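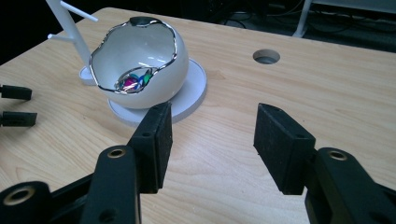 Pinza de mano Kvaran, abierta, junto a un cuenco blanco de borde plateado.

Buscar en el sitio Escriba su búsqueda Buscar

Kvaran: pinza de mano para recoger demostraciones. Análisis tras tres semanas de uso

Kvaran es un juego de pinzas de mano con cámara integrada, pensado para registrar demostraciones de manipulación sin teleoperar un brazo. El método que lo acompaña, publicado por el grupo de Pantelis Mavromatis con el nombre de Drina, entrena una política a partir del vídeo, la trayectoria estimada de la pinza y la apertura de los dedos. La unidad analizada es la versión de junio, en configuración bimanual.

Mecánica. Los dedos son eslabones articulados de acabado mate, con casquillos de color latón en los pivotes y almohadillas rectangulares de superficie ligeramente rugosa. El cierre es simétrico y el gatillo tiene un recorrido largo, con poca resistencia al principio y un endurecimiento claro en el último tramo. En objetos rígidos de pared gruesa el agarre es seguro. En bordes irregulares y brillantes la almohadilla apoya solo en parte y conviene buscar una zona lisa antes de cerrar. El peso queda adelantado respecto a la empuñadura, lo que se nota en la muñeca al trabajar con el codo separado del cuerpo.

Registro. Las dos pinzas se sincronizan mediante un pitido inicial y una marca en el archivo de registro. El manual dedica a este paso un solo párrafo, insuficiente. Si una de las unidades arranca antes de recibir la marca, el programa acepta la sesión y el desfase no aparece hasta la conversión. Una comprobación automática al cerrar cada toma evitaría el problema.

Localización. La estimación de la trayectoria depende de la textura visible. Sobre madera clara de veta fina, con luz cenital, el seguimiento se mantiene si en el campo de visión entra algún objeto con relieve. Los brillos sobre la mesa lo degradan, sobre todo en los acercamientos verticales, cuando la superficie ocupa casi toda la imagen. Bajar la exposición a mano dio mejor resultado que el modo automático.
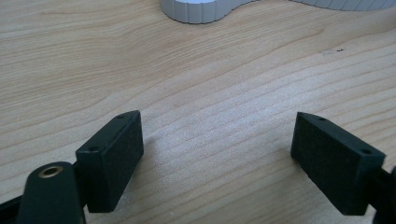 ¿Hace falta un robot para empezar a recoger datos con Kvaran?

Para la recogida bastan las pinzas y un ordenador donde volcar las tomas. El brazo solo interviene al evaluar la política, y debe llevar unos dedos de la misma geometría.

Resultados. Se grabaron 400 demostraciones repartidas entre dos tareas: colocar una pieza sobre una base y retirar objetos pequeños de un recipiente. La política entrenada con Drina resolvió bien la primera desde posiciones iniciales parecidas a las grabadas. En la segunda el acercamiento fue correcto, pero el cierre llegaba pronto y empujaba el objeto hacia la pared. Añadir tomas con correcciones deliberadas redujo el fallo sin eliminarlo. No se han medido variaciones de iluminación ni cambios de mesa, de modo que no cabe extraer conclusiones sobre generalización.

Frente a la Bekby, que usamos el curso pasado, Kvaran ofrece mejor visión de la zona entre dedos y un gatillo menos preciso en aperturas pequeñas. Los recambios los distribuye Holetti. Las almohadillas se venden por pares; los casquillos, solo con el dedo completo.

A favor: montaje rápido, formato de datos documentado, dedos intercambiables.
En contra: sincronización frágil, manual escaso, peso adelantado.

Recomendable para laboratorios que ya dispongan de un flujo propio de validación de datos. Para un primer montaje, conviene esperar a la siguiente revisión del programa de captura.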